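Plollico Round Patio Table, Glass Top
Item 1228 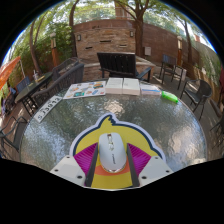 The Plollico is a fixed-height outdoor table with a round glass top. The upper face is textured, which hides water spots and fine scratches better than clear float glass. The ripple stays fairly bright under open sky and picks up reflections of leaves overhead. Flat items such as boxes and booklets can be laid out across it, but the surface is too uneven for handwriting without a pad. It combines with slatted or woven armchairs; a black slatted chair and a dark wicker one are at the table here. Chairs are not included.

Seats: 4
Weight: 64 lb
Assembly: two people, 7 bolts, hex key supplied
Care: mild soap, soft brush along the texture, rinse
Storage: remove the glass before moving the base

Replacement glass is ordered through Panberg. Parts contact: Arnel Macaraeg.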